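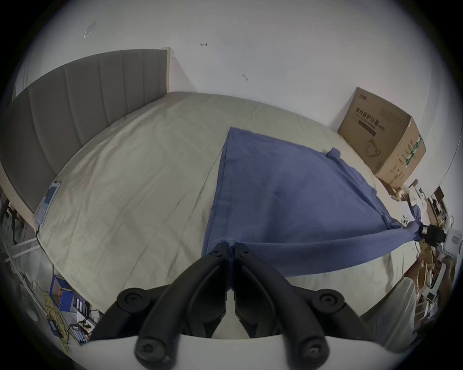
27 juillet 2025
Cuve d'indigo, suite. Atelier Flutside, au fond, fenêtres ouvertes.

Ce matin la cuve a enfin viré ! J'avais laissé le fructose travailler toute la nuit sous le couvercle, et en soulevant : fleur cuivrée bien ferme, liquide jaune-vert en dessous, odeur franche. Tomomi avait raison pour la chaux, il en fallait moins que ce que je mets d'habitude (mon vieux carnet est à corriger, page des cuves d'été).

Recette notée pendant que j'y pense : 500 g de fructose pour la grande cuve, chaux éteinte ajoutée en pluie, indigo broyé à l'eau tiède avec les billes. Remuer en rond, lentement, sans faire de bulles, puis laisser déposer. Le broyage long change tout, je ne sens plus un seul grain entre les doigts.

Premiers essais sur le coton Ene, décreusé vendredi. Quatre trempages courts, aération complète entre chaque. Le passage du vert au bleu à la sortie du bain, je ne m'en lasse pas, j'ai appelé Reece pour qu'il vienne voir alors qu'il l'a déjà vu cent fois. Deux trempages donnent un bleu gris très doux, celui que Freya cherche pour ses doublures.
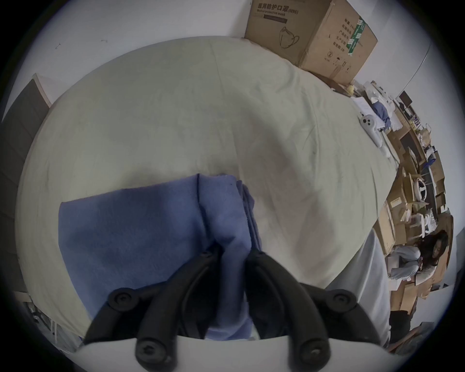
Sur le lin Cirar, c'est moins évident. La fibre boit mal au premier passage et la teinte monte d'un coup au troisième, avec des zones plus claires le long des lisières. Je soupçonne un reste d'apprêt. Refaire un décreusage au carbonate, plus long, et mouiller à fond avant le bain. Leanne propose de laisser tremper la pièce une nuit entière dans l'eau claire, à tester, ça ne coûte rien.

Rinçage : eau froide, puis un filet de vinaigre pour neutraliser, puis encore de l'eau froide. Le frottement à sec sur chiffon blanc marque encore un peu avec le bain foncé. Avec le clair, presque rien, très encourageant !

Échantillon 364 : le plus beau de la série, à agrafer dans le classeur avec son bout de fil. Roy voudrait le même ton sur laine. Il faudra une autre cuve, la chaux abîme la fibre, et j'ai très envie d'essayer une fermentation au son pour ça.
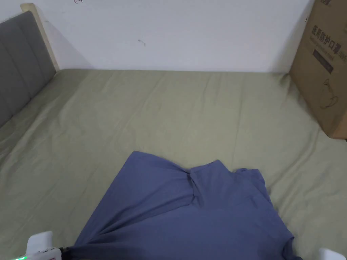
À faire
- Redonner un peu de fructose ce soir, couvrir, ne plus y toucher jusqu'à demain.
- Relever le pH avant le premier bain et le noter sur le couvercle, au crayon gras.
- Commander du carbonate et de l'indigo chez Bumer (demander le délai pour septembre).
- Rendre à Tomomi son tamis fin.
- Couper les bandes de lin pour le nouvel essai, numéroter au fil rouge avant trempage.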